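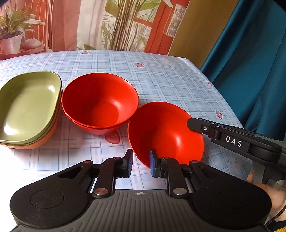 3.2 Household tableware and the sorting of dishes by form

The second part of the study dealt with the ways in which people group everyday dishes when they set them out or put them away. Earlier work by Esfahani and Schwerdtfeger treated the kitchen cupboard as the main place of sorting. The present authors take the view that much of the sorting is done on the table, where dishes are stacked before they are carried anywhere, and that the table should therefore be studied in its own right.

Entries were drawn from the household diaries kept at Jakholm and Sellham. After the removal of duplicate and incomplete entries, 3,852 records remained. Of these, 2,069 mentioned colour as a reason for placing one dish with another, and 1,858 mentioned shape or size. A record could mention both. The coding was carried out by Mathebula and checked by Paulauskas, and differences between the two coders were settled by discussion. The final version of the coding sheet is dated 7/26/20.

Colour and shape do not always point to the same grouping. Where all the bowls in a household are red and all the larger dishes are green, a person sorting by either rule will arrive at the same piles, and the diary entry alone cannot show which rule was followed. The more useful cases are those in which a dish of another colour shares its form with its neighbours. An orange dish stacked beneath green ones is a case of this kind. Diary keepers at Sellham described such piles as "finished" or "put right" even when the colours were mixed, provided that the rims sat evenly.

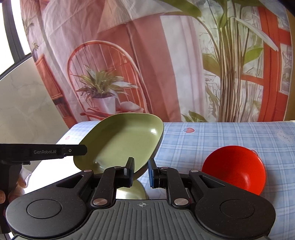 Figure 2. Olive-green dish and red bowl above a light-blue plaid tablecloth.

Round bowls were treated differently from dishes with rounded corners. A round bowl may be set inside its partner at any angle, and diary keepers seldom remarked on the action. Dishes with corners must be turned until the corners agree, and this small adjustment was recorded often, particularly in the February entries, when the keepers had become used to the diary form and wrote at greater length. Hashemi has suggested that the extra step makes people more aware of shape as a reason for grouping. The Jakholm entries are in keeping with this suggestion but are too few to test it.

Table coverings received less attention than expected. Patterned cloths were common in both places, and several keepers said that they used the lines of a checked cloth to judge where a pile should stand. Plain cloths were not mentioned in this way. The coding sheet had no category for the covering, and these remarks were placed under "other". A separate category has been added for the Prothero diaries, which are reported in Section 4.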